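Holturmont Textile Care is looking for linen folders and sorters (part time)

Location: Holturmont, Zepeda building, ground floor, entrance from the parking side
Start: February 2020
Open positions: 2
Contact: Thérèse Doucette

Who we are

We are a small laundry and linen service. Our customers are mostly guest houses, two yoga studios and a dance school, and for them we wash, dry, fold and deliver colored cloths, towels and table linen. The biggest customer is Skundance, the dance school on the hill. They use plain cloths in strong colors for their classes and their shows, and they are very exact about how the cloths must come back to them. In December we folded 4000 pieces, which was our fullest month until now, and it became clear that we need more hands at the folding tables.

What the work is

You receive the clean cloths in baskets, with all the colors mixed together. You take one cloth, spread it flat on the table, look at both sides, and smooth it with the palm of the hand from the middle to the outside. If the lower edge does not lie straight, you pull gently at the corners until it does. Then you fold it in the way the customer has asked. Every customer has a card on the wall with the fold drawn on it, so you don't need to remember them all on the first day.

Small cloths are folded in half and again in half. Big cloths are folded in three along the long side first. The fold must be on the outside of the pile so that the person who picks one up does not open the others. Skundance wants the label hidden inside. Visport, which is our sports customer, wants it outside. Please do not worry, everybody mixes these two in the beginning. 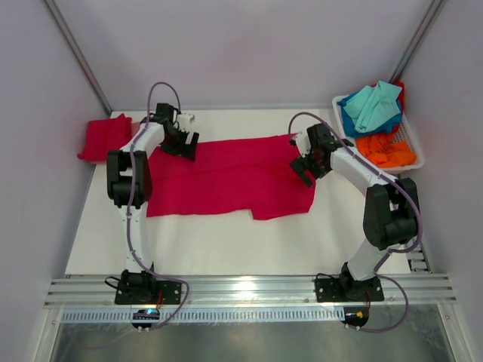 After folding, the pieces are put in piles by color. Red and magenta look similar under the lamps and they are often put together by mistake, so we ask you to compare each one with the sample piece before you add it to the pile. Turquoise, blue and orange are easier. A cloth with a stain, a hole or a loose thread goes in the gray box by the door with a paper note. You don't have to repair anything yourself.

At the end of the shift you write the number of finished pieces in the book, wipe the tables, and bring the baskets that are not finished back to the shelf. We prefer that a cloth stays in the basket until the next day and is not folded in a hurry.

Hours

The shift is 4 hours, in the morning or in the afternoon. You can tell us which one you like better and we will try to follow it. In the week before a Skundance show there is sometimes more work, and we ask in advance if you can stay longer. These extra hours are paid in the same month.

What we ask from you

You can stand for most of the shift. There is a high stool, but the big cloths are difficult to fold when sitting.

You see colors well. We make a short test with cloth samples when you come to visit.

Your hands are careful, and you don't wear rings or bracelets at the table, as they catch the threads.

You understand simple written English for the cards and the book. It is not necessary to speak perfectly. Several of us learned English as adults, me included, and we are patient with each other.

Experience in a laundry, a hotel or a clothes shop is welcome but we also teach from zero. The person who trains you stays at the next table for your first week.

What we offer

A written contract, first for six months and after that without an end date if both sides are satisfied. Hourly pay that we tell you openly in the first phone call. An apron, a locker and hand cream (the cotton makes the skin very dry, you will want it). Coffee and tea in the small kitchen. You may wash your own things in our machines one time per week.

The bus stops in front of the building. There is place for bicycles under the roof, and a few parking spots that we share with the other tenants.

How to apply

Please write a short letter or an email to Thérèse Doucette. Tell us who you are, which shift you prefer and from which date you can start. A résumé is good if you have one, but a few lines about your last jobs are enough. You can also bring the letter personally to room 257 at any time when the light is on.

We invite people to visit for one hour, to see the tables and fold some cloths together with us. The hour is paid. We answer every letter, also when the answer is no, and we keep the letters only until the positions are filled.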